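Friday, April. Notebook, Gekora task, hand demonstrations.

Today we tried again the cardboard task with the hand-held gripper. Brândușa demonstrated, I kept the log. In the morning 15 demonstrations, 3 of them rejected — in all three the fingers closed before the panel was between the pads.
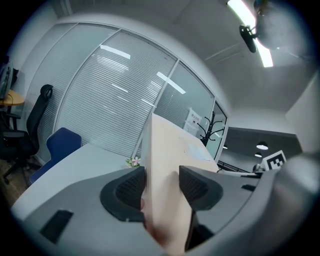

The important thing is to close slowly and to wait a moment before lifting. If the person hurries, the policy learns to hurry also, and the robot arm is less patient than Brândușa. I wrote this rule on the first page of the log.

Virgil Oprea wants the desk to stay as it is, with the flowers on it, until we reach 91 good demonstrations. I agree, but I would like to change the start position of the hand more often. 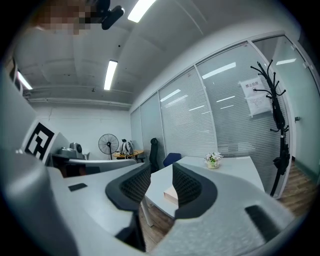
Do we keep a demonstration when the grasp slips and the person corrects it?

We keep it if the correction is one smooth movement, and mark it "R" in the log. If the person opens and starts again, we cut it.

To do: send the R list to Virgil, check the finger width values in number 28 from last time.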